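Kristaps Kivi
6/25/22

A thread on cleaning cloths. I know how this sounds. I have thought about cloths more this year than in all my life before, and I would like to put it somewhere.

When I was a child we had no cleaning cloths from a shop. We had my father's undershirts. An undershirt became a cloth when the collar was gone, and my grandmother cut it in four with the big scissors and cut the seams away.

She was strict about the seams. A seam scratches, she said, and it keeps dirty water inside. I still check every cloth for a seam before I use it on glass.

The word for such a cloth in English took me a long time. Rag, cloth, duster, wipe, towel. A dictionary says they are almost the same. They are not the same to the person who is holding the bucket.

A rag can be thrown away after. A cloth comes back from the wash. This is my own rule, please do not quote me to an English teacher.

I began to care again in March, when I moved to a flat with white shelves and big windows to the south. Before that I had dark furniture and a north window and I believed I was a clean person.

In the new flat the sun comes in low in the morning and shows everything. I wiped a shelf with an old T-shirt, and one hour later I could see each line where my hand had gone.

So I asked Dilek Çetinkaya, who cleaned hotel rooms for many years and now trains other people to do it. I expected she would tell me the name of a spray.

She asked me how I fold.

I did not fold. I made a ball, like most people do. With a ball you clean with one small dirty place, again and again, and the rest of the cloth stays fresh and useless.

Her way: fold in half, and in half again. Now you have a flat pad the size of your hand. When one side is dirty, turn it. When both are dirty, open it and fold the other way. You get eight clean faces from one cloth if you do it in order.

I lose the order every time after the third face. Dilek does not lose it. She can talk on the phone and keep the order.

About microfiber. The threads are split very fine, and the dust goes between them and stays. For dry dust you need no spray at all. I was a little sad about this, I own many sprays.

What spoils it is the washing. Fabric softener leaves a film on the threads and then the cloth only pushes the dust from left to right. I had done this to all my cloths for years. I thought I was being kind to them.

Cotton towels in the same load are also bad. The cotton gives off fluff and the microfiber picks it up, as it should, that is its job. You take out of the machine a cloth that is already full.

I keep them now in a separate net bag and wash them warm with a small amount of liquid. Then I hang them. Gerardo Padilla writes to me that he uses the dryer on low and his are fine. Gerardo has a dryer. I have a balcony.

Someone asked last time about the weight. It is the grams for one square meter. A thin one for glass and screens can be near the low end, a thick one for a car can be 500 or more. For a shelf you do not need the car cloth. It is like wiping with a small sheep.

I bought one pack of very cheap ones and they had a stiff edge sewn with hard thread. I heard my grandmother. I cut off the edge, and they fell apart in the wash, so she was right about the undershirts only.

Colors. In hotels the color tells you the room, so the cloth from the toilet will never arrive at the drinking glass. At home I thought this was too much. Then I found a yellow one next to the bread and I could not remember its history.

My list now: yellow is bathroom, blue is kitchen, purple is dust only, desks and shelves and anything with a plug. Gray is for shoes. The gray ones have a hard life.

Efraín Huaranga says in his house all cloths are blue and nobody is sick. I respect this, but I will bring my own glass.

Black glossy plastic is the worst thing to dust, in my opinion worse than windows. It pulls dust toward itself, and it shows every mark if you press. Lay the cloth on it with no pressure and lift. If you rub in circles you will see the circles for as long as you own it.

And shake the cloth out before, outside. One grain of sand is enough. 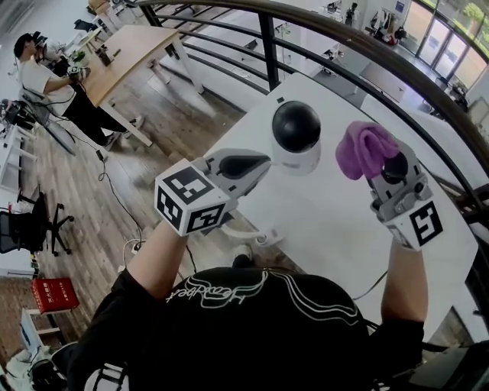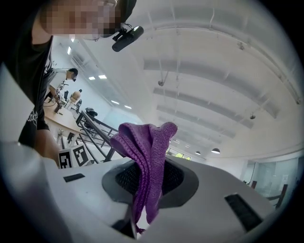

Kristaps Kivi

Purple, you see. The list is serious.

Some answers, I could not reply to all of you.

To Teodoro: yes, old socks work for blinds. Put one on the hand and go along each slat. My grandmother would accept this, a sock has only one seam and you can keep it at the fingertips where it does no harm.

Wet or dry? Dry for dust, damp for fingerprints. Damp means that you wring it until no drop comes and then you wring it one time more. Never put water on the electrical thing itself — put it on the cloth, and a little.

When is a cloth finished? Drag it over the back of your hand. A good one catches on the skin a bit, a feeling many people hate. If it slides like paper, it is full of softener or it is old. Wash it two times with no softener. If it still slides, it goes down to gray.

After gray there is only the bicycle.

Several people wrote that paper towels are easier. They are. I keep one roll for oil and for what the cat brings up. A roll used to last me 4 or 5 days and now I honestly forget where it stands.

My mother read this thread before I posted it. She says it was not the big scissors, it was the bread knife, and that the undershirts were my uncle's. I leave the first post as it is and put the correction here.

She also says she still has one. It is in the drawer under her oven, she uses it to lift the lid from the potatoes. I have asked her to send me a picture of it, with no seams please.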